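Fitted sheet

A fitted sheet is a bed sheet with shaped corners and an elastic edge, made to grip the mattress and stay there through a night of tossing and turning. It is one of the cleverest pieces of cloth in the house, and it gets surprisingly little attention for something most people lie on for a third of their lives. It usually comes in a set with a flat sheet and one or more pillowcases, although many sleepers who use a duvet skip the flat sheet altogether.

Overview

Before the fitted sheet became common, beds were made with two flat sheets. The lower one was spread over the mattress and tucked in on all sides, with the corners folded in a neat diagonal pleat often called a hospital corner. Done well, a hospital corner is a lovely thing, tight and flat as an envelope. Done in a hurry, it comes loose by morning. The fitted sheet solved this by moving the work from the person making the bed to the person sewing the sheet.

Early versions had sewn corners with no stretch at all. They held their shape beautifully but had to match the mattress almost exactly, and a sheet that shrank in the wash could be nearly impossible to pull over the last corner. Adding elastic changed everything! A little give at the corners meant one sheet could fit mattresses of slightly different depths, and it made the fourth corner much less of a wrestling match.

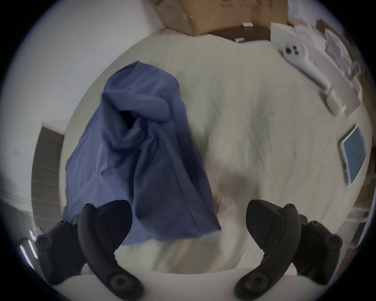 Construction

Most fitted sheets start as one large rectangle. A square is cut from each corner, and the two raw edges left behind are sewn together to make an upright seam. The depth of that square sets the depth of the pocket, so a maker who wants a deeper sheet cuts a bigger square from a bigger piece of cloth. The lower edge is then finished with elastic, either at the corners only or all the way around.

Corner elastic uses less material and is quicker to sew. Elastic around the whole edge takes more time but pulls evenly from every side, and it is the usual choice for thick mattresses. A standard pocket is often made for a mattress up to 15 inches deep, with deeper pockets sold for pillow-top models and for beds with a foam topper. The Hedberg corner, a local variation still sewn by a few home workshops in Tutudcombe, adds a small triangle of cloth at the bottom of each seam. It looks fussy on paper, but it lets the corner wrap under the mattress without bunching, and people who grow up with it tend to be very loyal to it.

Fabric

Cotton is the classic choice, in several weaves. Percale has a plain one-over, one-under weave and feels crisp and cool. Sateen floats more threads on the surface, which gives it a soft shine and a heavier drape. Jersey is a knit, like a T-shirt, and stretches so willingly that it forgives almost any mattress. Linen wrinkles if you so much as look at it, gets softer with every wash, and is wonderful in June.
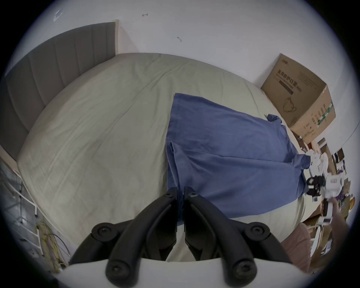
A fitted sheet on a large bed with an upholstered headboard.

Thread count, the number of threads in a square inch of cloth, is printed on many packages and argued over endlessly. A plain percale may have a count of around 100, while some luxury sheets advertise 670 or more. High figures can come from counting each strand of a twisted yarn separately, so the number says less than shoppers might hope. Fiber length and weave matter a great deal more to how a sheet feels.

Folding

The fitted sheet is famous for being hard to fold, and there is real pleasure in learning how. The usual method is to put one hand inside each of two neighboring corners, bring the hands together, and flip one corner over the other so they nest. The remaining two corners are tucked in the same way. With all four nested, the sheet is laid down, the curved edge is folded inward to make a straight side, and the rest is folded in thirds.

In the Yeo valley a rougher method is common, in which the sheet is rolled from one end and stored inside its own pillowcase. The Prerkex household manual lists both and gives the roll its own page.

See also

Bed skirt
Duvet cover
Hospital corner
Mattress protector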